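The Lumbao arrived in March, in a box no bigger than a matchbox, and my grandmother clipped it to the collar of her cardigan upside down and declared it handsome. It was meant to count her steps and buzz when she had sat too long. Everyone in Wistholm seemed to own one by then, and she had held out longer than most, out of loyalty (I think) to her old wind-up watch.

For the first week it told her she had walked 333 steps a day, never one more or less, which hurt her feelings terribly, as she went down to the harbor and back every morning for bread and took the long way home past the chapel. She wrote the number on the calendar anyway, in pencil, and she began to talk to the thing while she was shelling peas.
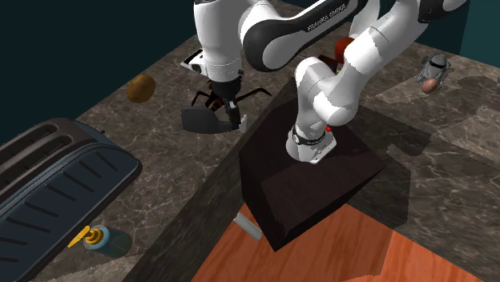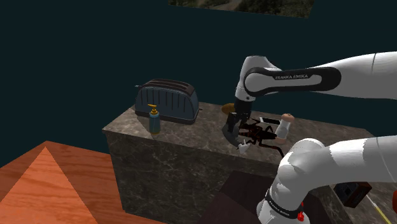 And did she ever think of sending it back? She got as far as the post office door, with the box wrapped in brown paper, and then it buzzed in her pocket and she took it home again.

By summer she was walking all the way to Durelmont, 11 miles there by the coast road – with sandwiches, and a bus ride back – and the Lumbao still said 333. She patted it kindly. "You do your best, dear," she told it, and went to put the kettle on.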